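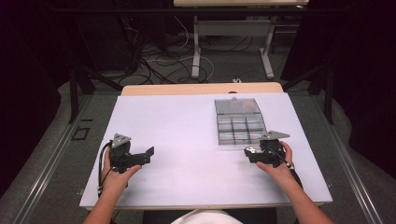

September, notebook 9, Julham room. Written after lunch, finished about 16:30.

Task family for this month is small-parts sorting. Restrepo wants to know if a machine can put the screws, washers and wall plugs back where they belong after a repair at home. It is a boring chore and everybody has a drawer that proves it. My answer today is: partly, and too slowly.

State of the data. We have 3,383 demonstrations with the hand-held grippers, all objects together. I checked the list again and took out 129 where the tracking was lost for more than one second. Most of these come from the first week, when the person turned the wrist too far and the cable pulled on the hand. Please leave a loop of cable before you start.

The Imadwood set (the wall plugs and the wooden dowels) is nearly easy now. The policy takes one dowel, goes over the correct cell and opens. When it misses, it misses by half a cell, always to the side of the hinge. I suspect the lid. In the training data the lid was opened to different angles, and I think the arm learned to stay away from it. Tomorrow I want to compare with the lid fully back and with the lid taken off.

Washers are still bad. A flat washer on a flat table gives the jaws nothing to hold. A person with fingers drags it to the edge of the table, or presses on one side with the nail. With the gripper in my hand I could not do the second one at all, and the first one I did only with practice. So I ask myself if the machine is weak here or if the tool is weak. If I cannot do it with this jaw, I should not expect the policy to do it. I propose that before any new task we try it ourselves for ten minutes with the grippers, and write down what we could not do.

Two hands. I believed that one hand would hold the organizer and the other would fill it, and that this would be faster. For me it is slower. The holding hand moves a little each time I look away. But for closing the lid, two hands are much better, because with one hand the whole box slides over the table. We should keep both ways in the data and mark them clearly.

About speed: the Stelport people asked again when it will be useful on a shop floor. Their sorting bench gets a tray of 400 mixed parts, and a worker does it while talking. Our policy needs a long pause before each pick, and after a failed pick it tries the same place again without looking. I would not promise them anything for this year. For a house it is maybe different — there it can work at night and no one waits for it.

To do:
Lid test, three positions, same parts in each.
Thin rubber on the jaw tips, then washers again.
Ask Restrepo if mixed cells are a failure or only a half failure. In my own drawer they are normal.
Repeat the dowel runs with the organizer turned a quarter.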